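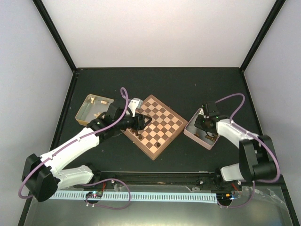 図2 チェス盤、開いた箱、二本のロボットアーム。

2. 調査の方法と限界

2.1 対象
職場におけるセクシュアル・ハラスメントの相談行動を扱う。被害の有無そのものより、被害の後に誰へ話したか、あるいは話さなかったか。先行研究の多くは窓口の設置率を指標にしているが、設置されていても使われない窓口は多い。本節はその手前の段階、つまり相談に至るまでの経過をどう尋ねたかの記録である。

協力を得たのはZakum、Flanico、Simardの三社。業種はそれぞれ物流、食品加工、事務受託。いずれも社内窓口を持ち、うちSimardのみ外部の相談先を併設。配布は687名、回収344名、有効回答322名。除外は主に後半の未記入による。回収率は低い。この点は後で触れる。

2.2 質問紙
無記名、紙とウェブの併用。ウェブ版の配信にはJadirelを用いた。端末の情報は保存しない設定。紙版は封をした状態で回収し、上司を経由しない。Flanicoでは当初、班長が取りまとめる案が出ていたが、こちらからお願いして取り下げてもらった。工場の休憩室に回収箱を置く形に変更。ただし休憩室は人目がある。夜勤者から「入れるところを見られる」との指摘があり、途中から郵送も可とした。

設問では「被害」という語を冒頭に出さない。具体的な行為(身体への接触、性的な冗談、執拗な誘い、私的な連絡の強要など)を並べ、経験の有無を問う。その後で相談先を複数選択。選択肢は家族、同僚、上司、社内窓口、外部窓口、警察、誰にも話していない、その他。予備調査の段階では「誰にも話していない」が末尾にあり、見落としがあったため上に移した。

相談しなかった理由は自由記述とした。選択式も検討したが、「大したことではないと思った」という項目を置くこと自体が回答者に圧をかけるのではないか、という意見があり見送り。結果として分類作業に時間がかかった。分類の基準は付録を参照。

2.3 倫理的配慮
回答の途中でやめてよいこと、答えたくない設問は飛ばしてよいことを各頁に明記。最終頁と表紙の両方に外部相談先の一覧。最終頁だけだと途中で閉じた人に届かない。紙版では一覧を切り離せるようにし、全員に同じものを配った。回答の有無で受け取るものが変わらないようにするためである。

自由記述の引用は、部署・職種・時期が推測できる箇所を書き換えた。少人数の部署では言い回しだけで本人がわかってしまうことがある。該当するものは引用せず、件数にのみ反映。会社側への報告書には自由記述の原文をを載せていない。この条件は協力依頼の時点で書面にした。

2.4 限界
まず回収率。答えなかった人がどういう人かは不明。経験のある人ほど避けたのか、関心のない人が捨てたのか、両方ありうる。次に在職者のみを対象としたこと。被害を理由に辞めた人は入っていない。これは大きい。退職者への調査は三社とも連絡先の扱いが難しく、今回は断念。

また、派遣と直接雇用の区別がZakumでは不十分だった。設問の文言が曖昧で、派遣先・派遣元どちらの窓口を指すのか判別できない回答が混じる。分析では「社内窓口」に一括したが、本来は分けるべきところ。性別欄は自由記入にしたため未記入が多く、性別ごとの集計は参考程度に留まる。

時期の問題もある。Simardでは4月の配置換えと配布が重なった。新しい部署のことを答えたのか前の部署のことか、確認できていいない。期間を「過去一年」と区切ったものの、それ以前の出来事を書いた回答も見られた。区切りの外だからといって捨てるのは違うと考え、集計からは外し、自由記述の分析には残した。

以上の条件のもとで、次節では相談先の選択と、窓口の認知との関係をみる。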